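What the robots did to our break room (and everything else)

September was the month our site finally felt settled, and I've been meaning to write about it ever since, so here goes!

I work at Fosport, where we pack and ship coffee machine parts for a handful of customers. When I started, my whole shift was picking small parts out of bins and laying them on trays, and by two in the afternoon my wrists were done. Then management signed up for the Tuken pilot and we got 3 arms on the packing line. I was the loudest skeptic in the building. I am now the person who stays after shift to watch them run.

The arms took the repeat picking. People took everything around it, and there is so much around it - changing over trays, teaching new grasps, sorting out the parts that come in bent, deciding when a grip is too hard on a plastic lid. I learned to teach a pick in one morning. You guide the arm through the motion, save it, run it slow, fix the part you got wrong (I always come in too low), and run it again. The first time mine set a cup down without tipping it I did a little dance by the charging station.

It hasn't all been smooth. The old Furukawa conveyor didn't want to talk to anything newer than itself, and for weeks we carried totes across by hand. We teach 103 different items now, and the clear ones are still a pain because the cameras look straight through them. Two of my coworkers moved over to the Mernier warehouse when the picking jobs changed. They weren't pushed, but I miss them, and I don't think a post like this should leave that out.

What I love is that the job has more talking in it. We used to stand 5 in a row with earplugs in. Now we huddle over a table and argue about whether to grab a glass by the rim or the side (the side, always the side!), and the newest hire's opinion counts as much as mine. My pay went up a step when I finished the training, and my wrists are great. Next up for me is learning to write the changeover routine myself, so if you've done that on a similar setup, please leave a comment.
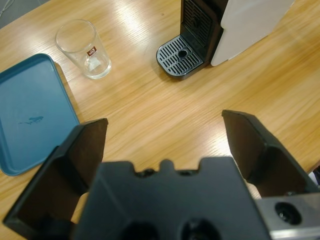
Do you need to know how to code to work alongside robots like these?

Most of the people on our line don't. You teach by moving the arm and pressing save, and patience with small objects helps a lot more than programming. Coding comes in later if you want to build whole routines.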